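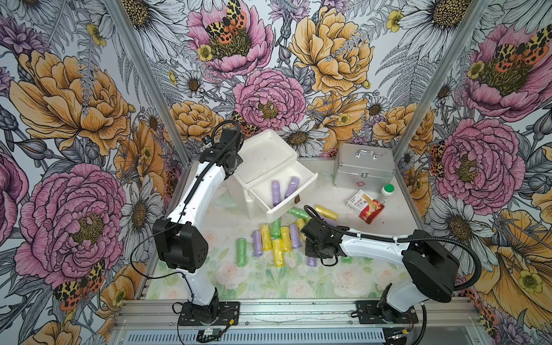

About Piltia

Piltia tests two-arm tabletop cells for firms that want robots to sort, lift and pack small household goods. We work from one workshop in Ekitville. Florencia Quiroga runs the test benches and Drahomíra Skála keeps the fault log.

The log is the reason most clients come to us. In April a gripper on the Holroyd cell lost its hold signal during a lift. The controller read the fingers as closed — they had opened by 3 mm — and the arm carried on to its next position without the load. The stop circuit did not trip, as no force limit had been passed. We traced the fault to a worn cable at the wrist and repeated the lift 2,000 times with the cable replaced.

Finger position is now checked against motor current throughout every lift. If the two disagree, both arms halt and stay halted until a person resets them at the rail. Thin-rimmed trays are part of the standard test, held by the lip between two fingers.
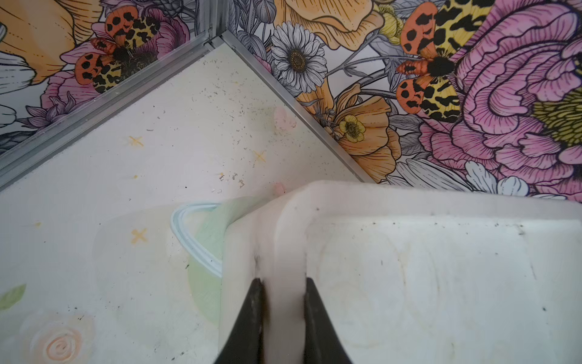

Mervyn Heywood writes that a halt is only half an answer, and that he would want to know what the arm does with a load it is still holding. It keeps its grip under power. Loss of mains is a separate test, listed in the log as fault 281.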